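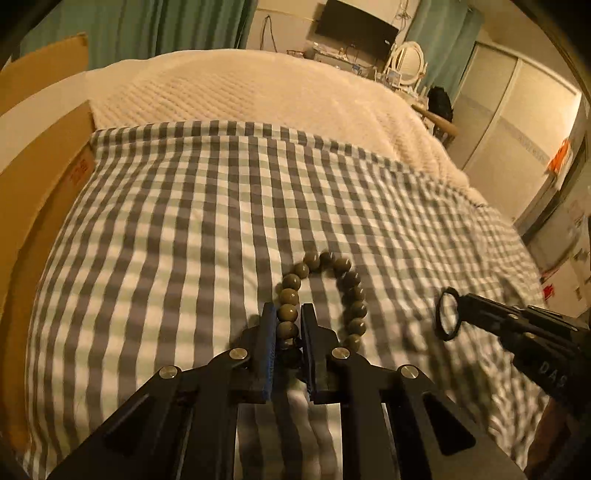
4. Color terms in the listing records

4.1 Source material

The listings were drawn from two online resale sites, Pirkar and Skuller, which both carry a large stock of used bead jewelry. Each site asks the seller for a title, a free description and a color. On Pirkar the color is picked from a fixed menu of 17 terms. On Skuller it is an open text field with no length limit, and sellers use it in very different ways: some type a single word, some type a phrase, and a few paste in the whole description a second time. The menu on Pirkar was last changed in August, before our collection began, so all of the listings used here were entered under the same version.

We kept only listings for single-strand bracelets and necklaces with beads of one color. Items with mixed strands, metal spacers between every bead, or a pendant covering more than a small part of the strand were set aside, as the color field in those cases often refers to one part of the item and it is hard to tell which. Listings in which the seller named a stone were kept, but the stone name was coded separately from the color term. This step follows Kuusisto [7], who found that stone names behave partly as color names and partly as claims of quality, and that treating them as plain color words inflates agreement between sellers.

Sets sold under one title were split where the seller gave a color for each piece. Where only one color was given for the set, the record was dropped.

4.2 Coding of terms

Two coders, Urho Lappalainen and Colin Marsden, worked through the Skuller entries independently. Each entry was reduced to a head term (for example "green") and up to two modifiers ("dull," "grayish"). Words that describe the finish of the bead were placed in a separate column. The finish column turned out to need more rules than the color column. "Shiny" and "glossy" were merged. "Polished" was kept apart, because sellers use it both for the look of the surface and for something they have done to the item before sale. "Glassy" was the hardest term to place, being used for finish, for see-through material, and as a loose statement of what the bead is made of. It was coded as finish only where another word in the same entry settled the question, and otherwise marked unclear.

Compound terms joined with a hyphen or slash were coded in the order written. The order was not assumed to carry weight, though the results in Section 4.4 suggest that it does for some groups of sellers. Spelling variants of gray were merged. "Khaki," "sage," "moss" and "olive" were kept as head terms when they stood alone and treated as modifiers when followed by a basic term, so that "olive green" is green with the modifier olive. Vávra argues against this split on the grounds that "olive" and "olive green" are picked out from the same set of samples by most speakers [17]. We agree that this holds for paint chips and cloth. It is less clear for beads, where the two terms were not used in the same way by our sellers, and keeping them apart allows the difference to be tested.

Disagreements between the coders were discussed after each batch and the rule sheet was updated. Earlier batches were then recoded under the final rules, so that no batch reflects an older version of the sheet.

4.3 The muted range

Most listings fall into color groups that cause little trouble. Red, black, white and turquoise beads are named with a single word by nearly all sellers, and the menu terms on Pirkar match the open terms on Skuller closely. The trouble lies in the muted range between green, gray and brown. Figure 2 is typical of the items in this range: a bracelet of round, glossy beads in a muted olive-gray-green. No term in the Pirkar menu fits such an item well. A seller must choose between "green," "gray" and "khaki," and each choice drops part of the color.

Figure 2. Bead bracelet from the muted range, warm room light.

The problem is made worse by the finish. A glossy round bead does not present one color to the eye. Each bead carries a small, bright highlight, and the area next to it is lighter than the area near the edge. In addition, every bead picks up some color from the beads beside it and from whatever lies under the strand. A person naming the color has to decide which part of the bead counts, and there is no reason to expect all sellers to decide alike. Kiiskinen [20] reported that naming of curved, glossy samples varied more than naming of flat samples cut from the same stock, and that the gap was widest for colors of low saturation. Our material points the same way, with the caution that we have no flat samples to compare with and must rely on listings for matte beads instead.

Room light adds a further source of variation. Many sellers photograph their items indoors in the evening under warm lamps, and the color field is often filled in during the same session. Warm light moves a gray-green bead toward brown. A seller who looks at the bead under the lamp may write "olive" where the same seller by a window at noon would write "sage" or "gray." We cannot recover the light under which a term was chosen. The listing photographs are of limited help here, as phones correct the white balance to differing degrees and some sellers apply a filter before posting.

4.4 Agreement between sellers

To measure agreement we used relisted items, that is, items bought on one of the sites and later put up for sale again by the buyer. Relisting is common for bracelets because sizing is hard to judge from a photograph. Pairs were found by matching the photographs with the Lotar tool and were then confirmed by hand. Where the second seller had copied the text of the first, the pair was removed. A partial copy was also grounds for removal if the copied part included the color word, even when the seller had added terms of their own.

For items outside the muted range, the second seller usually gave the same head term as the first. Inside the muted range the head term changed far more often, and the most common change was between "green" and "gray" in both directions. Changes from "green" to "brown" were less common and were found mainly in listings for matte beads. For glossy beads the modifiers changed as well. Sellers who wrote a compound term tended to put the lighter part first when the finish column held "glossy," and no such tendency was seen for matte items. One reading is that the highlight draws attention and the first word follows it. Another is that sellers of glossy beads favor terms with more appeal to buyers and place them first. The listing records alone cannot separate these readings.

Stone names had a clear effect. When the first seller named a stone, the second seller's color term was more likely to agree with it, even in pairs where the text had been fully rewritten. The second seller had, of course, read the first listing before buying. The effect was stronger for "jade" than for any other stone name, and it held for items that the second seller described as glass. For this reason the agreement values reported in the next section are given with and without pairs that contain a stone name.

4.5 Limits of the material

The listings reflect what people write when they want to sell something. A color term in this setting is chosen partly to be found by a search, and terms that buyers seldom type are likely to be underused even when they fit. The naming task used by Eskola, in which speakers describe an item to a partner who must pick it out of a tray, avoids this pressure but introduces others, above all the tendency to name the contrast with the other items in the tray. The two kinds of data should be read side by side where both exist.

The single-strand rule also leaves out a large share of the bead jewelry on both sites. We have no grounds for claiming that the results carry over to woven pieces, in which the beads are smaller and the color is seen as a surface.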